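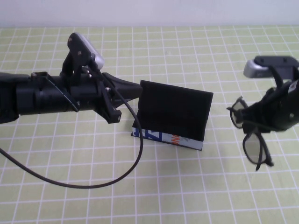
Issue 27

Griduvach Marble Runs: Your Questions
Collected by Elsie Sheehan for the Sallenness Toy Exchange newsletter

The spring swap filled my mailbox with marble run questions again, and I loved every one of them! Some of these come up each year, a few are brand new to me, and I've folded in the corrections readers sent after the last version. If you're only after the part numbers for the early sets, they're in the back of the printed catalog and I haven't repeated them.

Which Griduvach set do I have?

Look at the baseplate first. The Starter has a square base with rounded corners. The 234 and the 285 share a long base with a raised lip on both short sides, and they're named for the number of pieces in the box, so a complete count will settle it. If pieces are missing (they usually are), look for the spiral funnel. The 285 has the deep one with five turns, and the 234 has the shallow one with three. Somebody may have swapped them at some point in the past forty years, so check the color too. Deep funnels were only ever molded in amber.

What counts as "complete"?

Everything on the leaflet's parts page, plus the marbles. I'm a little strict about this one. A seller who writes "complete except marbles" is being perfectly fair with you, but a seller who writes "complete" and sends no marbles owes you some marbles. The spare clips in the small paper envelope were extras and weren't on the parts page, so a set can be complete without them. If you have the envelope and it's still sealed, please write to me, I'd love to hear about it!

The box and leaflet are separate questions. List them separately and everyone will be happier.

Are the marbles the same size as modern ones?

Close, and close causes trouble. Griduvach marbles are a hair smaller than the standard ones in a grocery store net bag. The bigger ones will run down the straight channels beautifully and then stick in the switchback, right at the second bend, every time. Partington marbles fit perfectly and turn up cheaply in mixed lots. Check each one by rolling it through a loose switchback piece before you build anything tall.

How do I wash the pieces?

Lukewarm water, a drop of dish soap and a soft toothbrush. Take the rubber feet off the base first and do those by hand with plain water. The clear tubes scratch if you so much as look at them with a scouring pad, so for the insides I pull a strip of old T-shirt through on a string. It's slow but very satisfying – you get this lovely moment when forty years of attic comes out the other end on a rag.

Please don't use the dishwasher. The channels warp along their length, and a warped channel throws the marble at the joint. I have a bag of them from my own early days in the hobby.

Let everything dry overnight before you put it back in the box. Stand the tubes on end.

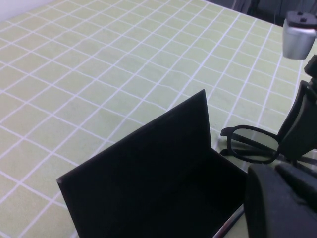

And keep the paddle wheels out of the soapy water altogether. They have a metal pin through the center that rusts from the inside, and you won't see it until the wheel seizes. A damp cotton swab is plenty.

My yellow channels have gone brown. Can I get the color back?

Partly. The yellow and the ivory are the two that change, and the red and blue hardly move at all. Readers have had decent results with hair developer cream and a sunny windowsill, turning the pieces every hour or so. I've done a batch this way and they came up a good bright yellow, though two of them went streaky where I'd put the cream on too thin. Wear gloves. Try it on a broken piece first.

If you do brighten a set, say so when you sell it. Plenty of buyers don't mind one bit, and the ones who do mind, mind a lot.

Why does my tower lean?

It's almost always the bottom row of columns. The pegs wear on one side, so a column that feels snug in your hand will tip a little once there's weight above it. Turn each of the bottom columns a quarter turn and try again. If that doesn't help, swap them with columns from the top of the tower, where a loose fit matters much less.

A reader in Karklow wraps one layer of plumber's tape around each worn peg and trims it flush. I tried it after the March meeting and it's wonderful! It comes off cleanly, too, so you're not doing anything to the piece that a later owner will curse you for. Glue is another matter. Please, no glue.

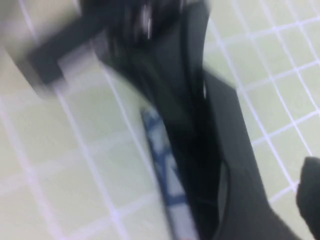

Close in over the green grid.

Can I mix Griduvach with Partington?

Yes, with one catch. Partington columns fit Griduvach bases and the channels clip on happily in both directions, so for building you can treat them as one big system. Lots of us do. The catch is height. A Partington column is slightly shorter, and over four or five levels the difference adds up to a channel that won't reach. Use one make of column for the whole of any one tower and put your mixing into the channels and the fancy pieces.

Partington elevators are a joy, by the way. The crank is smoother than the Griduvach crank ever was.

What should I pay for one?

I try to stay out of prices, but I get asked so often that here is what I saw at the last swap. Starters with a tired box went for lunch money. Good 234s moved quickly in the morning at fair prices, and the 285s went to people who had been waiting for one. A loose amber funnel cost nearly as much as a whole Starter, and I understand why, they're gorgeous with the light behind them.

Mixed tubs are still the best fun in the hobby if you have a free evening. I bought one with over 100 pieces in it and found three makes of marble run, half a farm set and a working paddle wheel.

How do I spot a replacement part?

Turn it over. Original Griduvach channels have a small molded letter G near one end and a tiny round mark where the plastic was injected. The later replacements, which were sold through toy stores for a few years, have the round mark and no letter. Home-printed parts have fine ridges you can feel with a fingernail.

None of these are bad to own! I run printed clips on my display tower and nobody has been harmed. It's only a matter of describing them properly when they change hands.

Do you have any advice on packing a set for the mail?

Put the marbles in their own bag, then put the bag in its own small box, then put that in the corner farthest from the funnel. I've received a set where the marbles had been left to roam and the funnel looked like a dropped cookie.

Bundle the channels in stacks of the same kind with a paper band. Rubber bands leave a mark on the ivory plastic after a hot day in a truck. The columns can go in loose as long as the box is full enough that nothing rattles when you tip it. 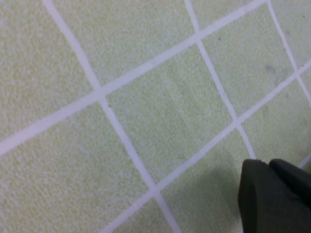 If the original box is going too, give it an outer carton with a couple of inches of crumpled paper on every side, and never tape the lid of the original. A sheet of tissue wrapped once around will hold it shut nicely.

Is it suitable for little kids?

The marbles are a choking hazard, full stop, so keep it away from anyone who still puts things in their mouth. For older kids it's terrific. My niece's two had the Starter running across a pair of stacked encyclopedias within ten minutes, which is farther than I got in my first year. Give them the scratched channels and let them go wild.

Where can I get a copy of the instruction leaflet?

The exchange keeps scans of the Starter and 285 leaflets, and members can ask for either one. The 234 leaflet we only have in part. Pages five and six are missing, the ones with the double switchback, and I would be thrilled to borrow an original for an afternoon. I'll pay the postage both ways.

Can I send in a question for the next one?

Please do! Drop it in the box at the swap desk or send it to the newsletter with "marbles" at the top. Clear notes on the underside of the piece help me more than anything. I already have two about the paddle wheel pins and one long, excellent letter about noise, which will need some proper testing with felt.

Last updated 2022-10-10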